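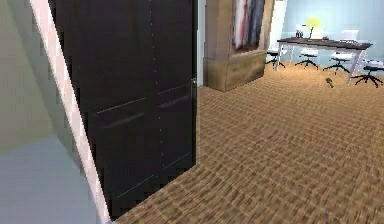

*Fig. 1. Black double-panel door with recessed pull handles.*

## 4. Putting up your Clitance alarms

By now you should have the alarms out of their box, the little bag of screws somewhere you won't lose it, and the plan of your home that we asked you to sketch in section 3. If you skipped the plan, do go back and draw one (the back of an envelope is perfectly good). It makes the next half hour a great deal easier, and it saves you drilling a hole in a ceiling you'll later wish you hadn't.

The set contains smoke alarms, marked with a grey ring, and one heat alarm, marked with a red ring. They look very alike once they're on the ceiling, so please check the ring before you climb up. The heat alarm goes in the kitchen, where toast and frying would set off a smoke alarm several times a week. It sounds when the air around it reaches 68°C. The smoke alarms go in the hall, on each landing and in the rooms where you spend your evenings.

> **Caution:** Work from a steady stepladder on a level floor, never from a chair or a stool. Before drilling, check the ceiling for cables and pipes with a detector. If you aren't sure what's up there, ask an electrician.

### 4.1 Fixing the base plate

1. Choose a spot as near to the middle of the ceiling as you can manage, and at least 200 mm away from any light fitting. Keep clear of the bathroom door too, as steam drifting out of it is a very common cause of false alarms.
2. Open the bedroom and cupboard doors nearby and swing them all the way. You want to be sure that nothing tall will knock the alarm, and that the test button can still be reached with a broom handle.
3. Hold the base plate against the ceiling and mark the two screw holes with a pencil.
4. Drill the holes, push in the wall plugs and fasten the plate. Stop turning when the screws feel snug. Overtightening bends the plate and the alarm won't click on properly.
5. Fit the 9-volt battery, matching the plus and minus signs. The alarm gives one short chirp and the green light comes on.
6. Line up the arrow on the alarm with the arrow on the plate, press gently and twist clockwise until you hear the click.

**Note:** The alarm can't be twisted on without a battery inside. A small red tab blocks it. Please don't snip the tab off, however tempting it may be on a Saturday afternoon when the shops have shut.

### 4.2 Linking the alarms together

When the alarms are linked, smoke in one room sounds all of them, so somebody asleep upstairs will hear about trouble downstairs straight away. Linking is done by radio and there are no wires to run.

1. Pick one alarm to be the leader. The one in the hall usually suits.
2. Hold its test button down until the light turns blue, then let go.
3. Walk to the next alarm and do the same. Both lights will blink together, then go green.
4. Carry on round the house, including the heat alarm.
5. Go back to the leader and press its button once to close the link.

If an alarm stays blue, it hasn't heard the leader. Try again with the doors between them open, and if that does no good, move the leader nearer. Thick stone walls and large mirrors are the usual culprits. Fadwa Ouazzani on our support desk has talked many people through this step and will happily do so for you. Ring Vestasar and ask for extension 2822. 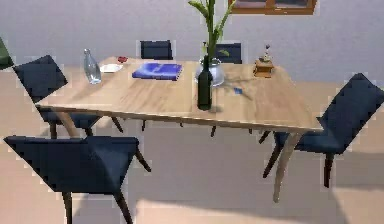 ### 4.3 Your first test

Warn everyone at home before you begin, and the neighbours as well if your walls are thin. The sound is very loud, and pets in particular don't care for it.

1. Press and hold the test button on any alarm until it sounds.
2. Keep holding while a second person walks through the other rooms and listens. Every alarm should join in.
3. Let go. The alarms fall silent one after another, the leader last.
4. Write the month on the sticker inside the back cover of this booklet, so if you are doing this in March, put March.

> **Caution:** Never test an alarm with a match, a candle or a lighter. A flame can melt the cover and may start the very fire you are guarding against.

Repeat the test every month. For cleaning and battery changes, turn to section 5.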